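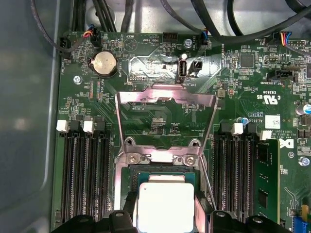 An open socket, eight memory slots and a coin cell: an evening's company.

Everyone Should Open a Computer Once

I think every household with an old desktop in the closet should take the side off it and have a good look. You don't need a plan. You don't even need to want a better computer. The inside of one of these machines is among the best-looking things most of us own, and we keep it under the desk facing the wall!

My own conversion came in October, with an old tower I bought from the surplus shop in Himgate for 68 dollars. I had meant to use it to store family pictures, and I did get to that, eventually. But first I lost a whole evening to the motherboard, with the kitchen radio on and my dinner going cold beside me.

Start with the socket, if you want to know what I'm so excited about. The processor does all the thinking and it's a flat little square you could lose in a coat pocket. The socket around it is all mechanics: a metal plate that swings up on hinges, a thin lever along the side that holds the whole business down. It reminds me of the clamp lid on a canning jar, or the bindings on my old skis. You lift the lever, you raise the plate, and there sits the chip with its bright silver top. I have closed plenty of car doors that felt less well thought out.

Then there are the memory slots, standing in two banks on either side of the socket like tall, narrow bookshelves. Black latches and white latches take turns across the top, and on many boards the colors are there to tell you which slots belong together (check the manual, because makers differ). I love that. Somebody sat in a meeting and argued for colored plastic so that a stranger with a flashlight could find the right slot years later.

And the labels! A good board talks to you. The battery has BATTERY printed next to it. A fan connector says FAN_HDD1, which took me a minute, and then I felt terribly clever. Compare that with my phone, which doesn't have so much as a screw I can reach.

I know the arguments against all this. My neighbors at Tran Street think I should buy something new and sealed and quiet, and they have a point about the quiet. New machines are small, they sip electricity, and they mostly work. A friend who sells them also reminds me that a careless hand can bend a socket pin or zap a part, and that's true too. So unplug the thing, touch bare metal on the case before you reach in, and leave the processor alone if you have no reason to move it. Looking is free.

But a sealed box teaches you to be a customer, and an open one makes you curious. I'm 61 and I had used computers at work for most of my life without once seeing what a memory module looked like. It's a slim green card with black chips on it. You line up the notch and press until the latches close. My second one cost less than lunch for two, and putting it in gave me more pleasure than any gadget I've bought since.

If there's a tower in your closet, clear the table after dinner tonight and find a screwdriver.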